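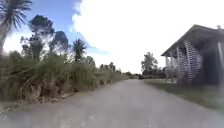
Drawing a road that runs away from the player is the first job in any behind-the-car racing game, and it can be done on an 8-bit machine with very little arithmetic. The road doesn't bend or tilt. It is a stack of horizontal lines, each a bit shorter than the one beneath it, until they meet at a single point. On a straight gravel road with long grass down the left side, that point doesn't have to sit dead centre, and a game looks better if it is allowed to wander a little to the right or left.

I use Jinov for the steps below, but any BASIC with a line command and a way of changing palette colours will do. My test game is called Bronolmont and the listing runs to 2697 bytes with the remarks taken out.

Step one: set up the screen

Choose a mode with at least four colours. You need one for the road, two for the ground at the side and one for the sky. Fill the top part with sky and leave it alone from then on. Decide where the horizon goes and put its height in a variable called H. I allow 70 lines between the horizon and the bottom of the screen.

Step two: work out the widths

Don't calculate the widths while the game is running. Do it once at the start and store the results in an array. Begin at the horizon with a half-width of 2 and add a fixed amount for each line as you come down. The array then holds the distance from the middle of the road to its edge, so you draw each line from the middle minus the width to the middle plus the width.

Run it at this stage. You should see a plain triangle with its tip very slightly blunted. If one side is stepped and the other is smooth, you are rounding the left and right edges separately. Round the width first, then use it twice.

Step three: stripes for speed

Paint the ground at the sides in bands of the two colours. The bands must be thin near the horizon and deep at the bottom, or the ground will look like wallpaper. To move, swap the two colours over in the palette. Nothing is redrawn, so it is fast even in BASIC.

A straight swap flickers at low speed. Aparecida Dantas suggested using 10 palette entries in rotation on machines that have them, and it is much smoother — worth the extra typing if your computer can manage it.

Step four: moving the tip

Keep the bottom line where it is and shift the line at the horizon left or right. Share the shift out between the lines, with most of it going to the upper ones. Store this as a second array. For a gentle bend, change the shift by one pixel at a time and redraw only the edges.

Check that no line goes off the side of the screen. Jinov clips it for you, but Tavares BASIC stops with an error, and so did my copy of Ernar.

Save before you add the car.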